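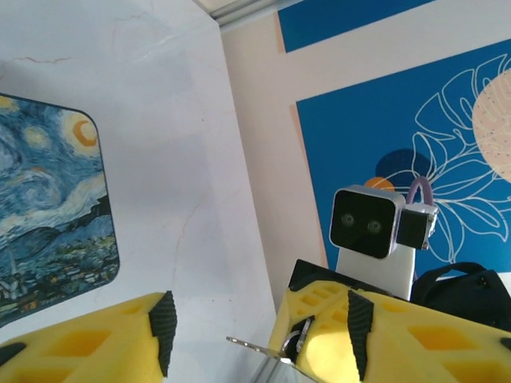
2025-05-26. Compression set, tray foam, continued. The Stuvano sheet has gone soft under the heavier jars and I want a replacement chosen before the July shipment. Solid pads recover well but are too stiff for the thin-walled jars. Relieved pads are the obvious alternative. A grid of square recesses like the one in the yellow foam leaves walls between the pockets that can bend sideways under load, so the pad should give earlier for the same thickness. What I don't know is how those walls behave after a long hold. If they fold and stay folded, the set figure will be poor even with good foam.

Method as before. Blocks cut from the same sheet, one lot solid, one lot with square pockets cut to half depth. Held between flat plates at half height for 16 hours at room temperature, released, left for 30 minutes, then measured at the centre with the dial gauge. Plates dusted with talc, as the last lot stuck.

Solid: start 80 mm, released height 76 mm.
Pocketed: start 80 mm, released height 71 mm.

Given as loss over starting height, that is 5 per cent and a little over 11 per cent. The pocketed blocks also leaned. Bohdan thinks my walls are too thin and the knife dragged at the corners. Possible. Two of the blocks had a nick at the pocket base and the fold started there. Will recut with a fresh blade and round the corners if the punch allows.

Zusance sheet not tested yet. Miroslava has it in the warm cupboard until tomorrow. 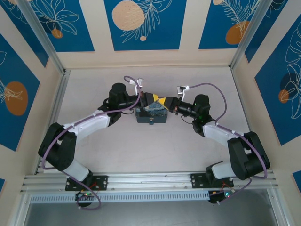
Marking of used blocks needs sorting out. A block that has been through the press looks much like a new one after a day, and last week a used one went back into the pile. Oksana proposed a pencil cross, which rubs off. A coloured dot is better but pale blue vanished on the light bench top. Yellow and black strips side by side, as on the twisted piece, read clearly over a pale floor, and lavender-purple, as on the cable, would also do for a second class. Proposal: yellow and black for pressed, purple for heat-aged, bare for new. Marks on the side face only, so that nothing sits under the plates and adds to the height.

To do:
- recut pocketed blocks, wider walls
- repeat with 57 hour hold
- check gauge foot pressure, it may be sinking in
- ask Precious for the jar weights, filled

Comments

Demyd Tymoshchuk: Gauge foot is the small one. Use the wide foot for foam, top drawer.

Miroslava Kravchuk: Zusance blocks are out tomorrow morning. Please leave the plates clear.

Precious Dimaculangan: Filled weights are on the packing sheet, up to 100 g between lightest and heaviest.

Search notebook Go Clear

Recent entries
Talc or paper between plates
Grelturetti lids, torque after storage
Fukuda board, damp corners
Knife wear on open-cell sheet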